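Última atualização: agosto
Pesquisar no site Pesquisar Limpar

Procuramos responsável pelo planeamento de equipamento robótico

A Bondudero cresceu mais depressa do que as suas folhas de cálculo, e é com muito gosto que abrimos esta vaga para quem saiba orçamentar um laboratório de humanoides sem perder a boa disposição (nem as faturas!). A equipa junta 11 pessoas, todas com opinião sobre mãos robóticas. 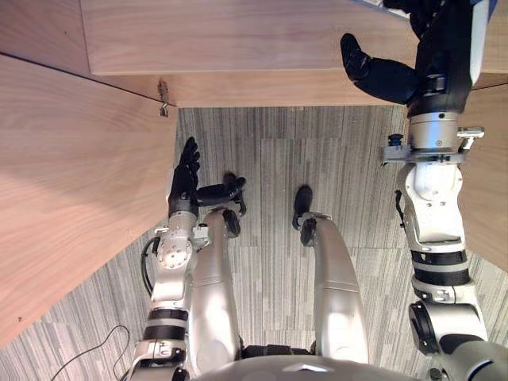 O que vai fazer

Preparar o plano de compras do próximo ano: mãos, punhos, cabos, juntas e as peças pequenas que se esquecem sempre. Temos 205 referências em inventário e 37 pedidos em espera — alguns bem antigos, confessamos.

Vai pedir propostas à Felero e à Andix, comparar prazos e garantias e sentar-se com a Tyra Sjöberg a decidir o que se compra e o que se repara.

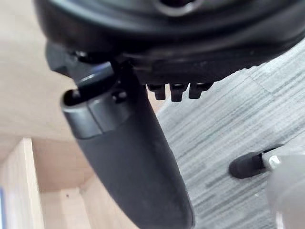 Valorizamos experiência em compras técnicas, português e inglês à vontade e paciência para ouvir engenheiros a defender o seu atuador preferido.

O contrato é a tempo inteiro, com 20 dias de formação junto da equipa. 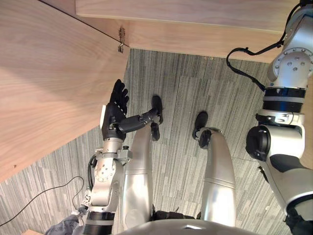
As candidaturas, com CV e uma carta sem cerimónias, seguem para o Halvard Tveit até ao fim de agosto.

Contactos | © Bondudero | Voltar ao topo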